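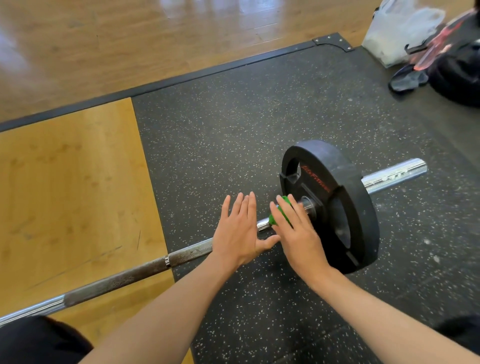

Writing a life down: a chat with the woman behind the Flasden funeral notices

I'd always assumed that families wrote the funeral notices in our local paper themselves, so I was chuffed when the woman who puts most of them together agreed to have a cup of tea with me in Talavera, the café opposite the old post office. She asked me not to use her name. "It's their page," she said, "I just tidy the commas."

She's been at it for 11 years and has written more than 2,000 notices, nearly all of them for Cernari, the funeral directors on the hill. (She keeps a copy of every single one in box files!) I asked how she starts.

"With the dog," she said. "I ask if there was a dog. People have been saying dates and hospital names all week and they're worn out with it, and then you ask about the dog and they sit up a bit."

She rings the family, lets them talk, and reads a draft back over the phone the same evening. The bit that causes rows is the list of relatives: who goes first, whether a second wife is a wife or a partner, whether the stepchildren get their own line. "I had one last August that went back and forth for 3 days over the word beloved," she told me. "One sister had it and the other didn't. In the end they both got it." 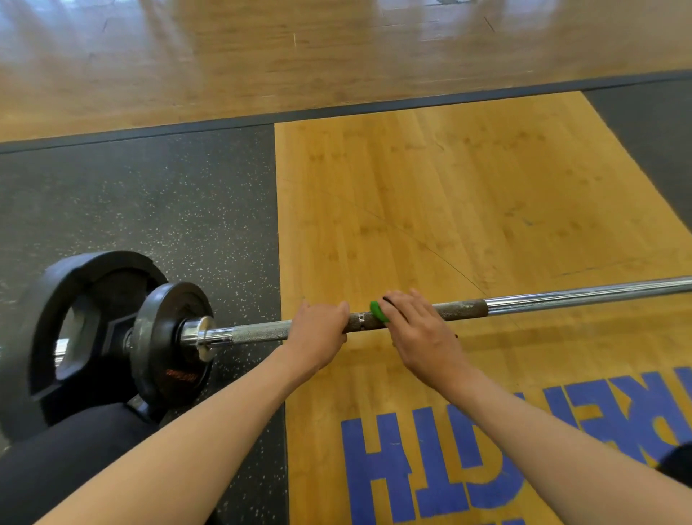
Does a notice have to say how somebody died?

It's entirely up to the family, she told me, and plenty leave it out. "Suddenly" or "peacefully at home" is as far as most want to go, and she never pushes.

We got on to money, which I'd been a bit shy of raising. The paper charges by the line, so the long ones now go on Vatora, the online memorial site, where you can run on as much as you like and friends can add their own memories underneath. She was sniffy about it at first, but then a retired bus driver's page picked up 274 messages, mostly from passengers, and she read the lot in one sitting.

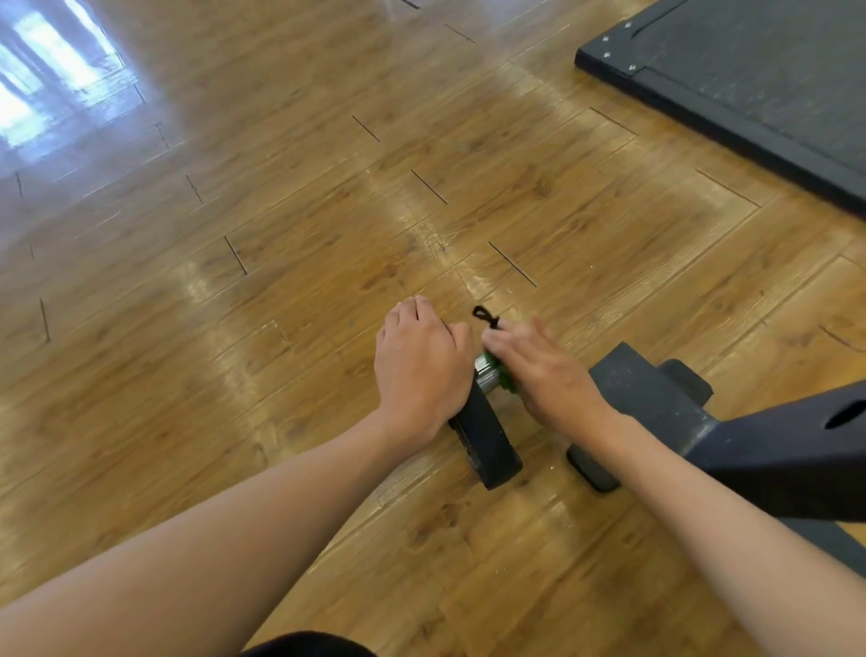
"His daughter had only wanted four lines," she said, pouring us both another cup. "She thought hardly anyone would remember him." The family had the messages printed and bound afterwards, and a copy sits on her shelf next to the box files.

I had to ask whether she's written her own. She has, twice, and tore up both. The first was too long and the second sounded like a job application. Her son has been told to ask about the dog.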